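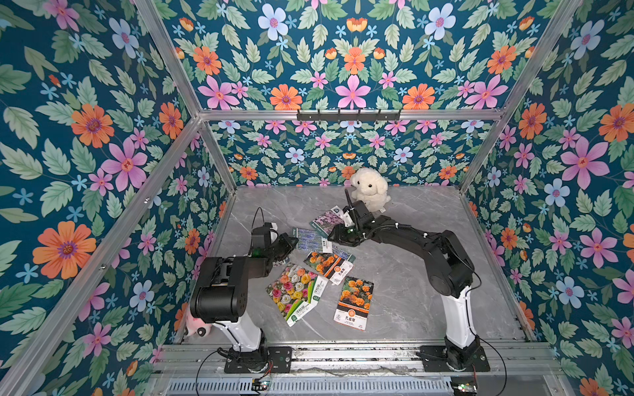
생활정보 > 베란다 텃밭 > 씨앗 보관

남은 씨앗 봉투 정리와 보관 요령

봄 파종을 준비하다 보면 작년에 쓰다 만 씨앗 봉투가 서랍에서 나온다. 버리기는 아깝고 그냥 뿌리자니 싹이 날지 알 수 없다. 파종 전에 한 번 정리해 두면 같은 씨앗을 두 번 사는 일이 줄어든다.

1. 봉투부터 전부 꺼낸다
서랍, 신발장, 공구함에 흩어진 봉투를 한자리에 모은다. 넓은 식탁이나 쟁반 위가 좋다. 뜯은 봉투는 흔들지 말고 세워서 옮긴다. 상추나 당근처럼 가벼운 씨앗은 선풍기 바람에도 날아가니 선풍기는 꺼 둔다. 모은 다음 잎채소, 열매채소, 뿌리채소, 꽃으로 나눈다.

2. 포장 연도와 발아 보증 기간 확인
대부분 봉투 뒷면에 적혀 있다. 글자가 지워졌으면 영수증이나 주문 내역을 찾아본다. 보관 상태에 따라 다르지만 대강의 수명은 이렇다.
- 양파, 대파, 부추: 1년. 해가 지나면 새로 사는 편이 낫다.
- 당근, 시금치: 2년
- 상추, 고추: 3년 안팎
- 무, 배추, 토마토, 오이: 4년까지도 쓴다
코팅 처리된 씨앗은 같은 작물이라도 수명이 짧다. 산 해에 다 쓴다.

3. 젖은 키친타월로 발아 시험
키친타월을 적셔 물기를 짜고 씨앗 열 알을 올린다. 접어서 지퍼백에 넣고 입구는 조금 열어 둔다. 실내 20~25도 되는 곳에 두고 매일 한 번 들여다본다. 무나 배추는 사나흘, 상추는 닷새쯤, 고추는 두 주까지 기다린다. 일곱 알 이상 싹이 트면 평소대로 뿌리고, 네다섯 알이면 두 배로 촘촘히 뿌린다. 두 알 이하면 버린다. 상추는 더우면 싹이 잘 안 트니 보일러 도는 바닥에는 두지 않는다. 싹이 튼 것은 버리지 말고 핀셋으로 집어 모종판에 심으면 된다.

4. 말리기
집에서 받은 씨앗은 신문지에 얇게 펴서 그늘에 일주일 둔다. 햇볕에 바로 내놓거나 드라이어를 쓰면 상한다. 손톱으로 눌러 자국이 남으면 덜 마른 것이다. 호박씨는 구부렸을 때 휘지 않고 부러져야 한다. 토마토 씨는 겉의 미끈한 막이 문제인데, 물에 이틀 담가 두었다가 체에 비벼 씻은 뒤 말린다. 이때는 신문지 대신 접시를 쓴다. 종이에 붙으면 떼기가 어렵다.

5. 밀폐 용기와 건조제
봉투 입구를 두 번 접어 집게로 집고, 봉투째로 유리병이나 고무 패킹 있는 통에 세워 넣는다. 나는 Plemine 밀폐통 2호를 쓰는데 봉투가 접히지 않고 들어가는 높이면 무엇이든 상관없다. 김에 들어 있던 실리카겔을 모아 두었다가 두 개씩 넣는다. 실리카겔이 없으면 마른 쌀을 프라이팬에 약불로 볶아 식힌 다음 다시백에 담아 넣는다. 쌀은 반년마다 갈아 준다.

6. 냉장고 안 자리
채소칸은 습하다. 선반 안쪽이 낫고, 문 쪽은 온도가 자주 바뀌어 권하지 않는다. 꺼낼 때는 통을 닫은 채로 한 시간쯤 두었다가 연다. 바로 열면 안쪽에 물방울이 맺힌다. 냉동은 잘 말린 씨앗이 아니면 하지 않는다. 김치냉장고도 괜찮지만 냄새가 밴 통은 쓰지 말 것.

7. 이름표
봉투 앞면에 연필로 개봉한 달과 발아 시험 결과를 적는다. 유성펜은 비닐 코팅 봉투에서 문지르면 지워지는 것이 있다. "2019 / 10알 중 8" 정도면 충분하다. 통 뚜껑에는 뿌리는 달만 적는다. 나는 마스킹테이프에 써서 붙이고 해가 바뀌면 떼어낸다.

8. 뿌리는 순서대로 꽂기
작물 이름순으로 꽂으면 보기는 좋은데 막상 쓸 때는 불편하다. 달별로 칸막이를 만들어 그달에 뿌릴 봉투를 앞에 둔다. 칸막이는 우유팩을 잘라 쓴다. 상추처럼 봄가을 두 번 뿌리는 것은 봄에 쓰고 나서 가을 칸으로 옮겨 꽂으면 잊지 않는다. 4월 칸이 제일 두꺼워지니 통을 고를 때 그만큼 여유를 둔다.

9. 버릴 씨앗
싹이 안 트는 무씨나 배추씨라도 먹지 않는다. 소독약을 입힌 종자가 있다. 분홍이나 파란색이 도는 것은 대개 그런 종자이고 새 모이로도 쓰면 안 된다. 일반쓰레기로 버린다.

2019년 2월 28일 목요일

조회 3590 · 공유 5

댓글

Yuto Takeda
고추씨는 키친타월로 했더니 열흘째에도 소식이 없어서 버렸습니다. 두 주는 기다려야 하는군요.

콩잎
쌀 볶아서 넣는 거 저도 해요. 근데 다 안 식은 걸 넣었다가 통 안에 김이 서린 적이 있어요. 완전히 식혀야 합니다.

Bheki Du Plessis
대파씨 재작년 것 뿌려 봤는데 한 줄에 세 포기 났습니다. 새로 샀습니다.

베란다두평
바질은 몇 년 가나요? 뜯은 봉투가 두 개나 있네요.

ㄴ 글쓴이
저는 4년 된 것도 싹이 텄습니다. 그래도 열 알만 먼저 시험해 보세요.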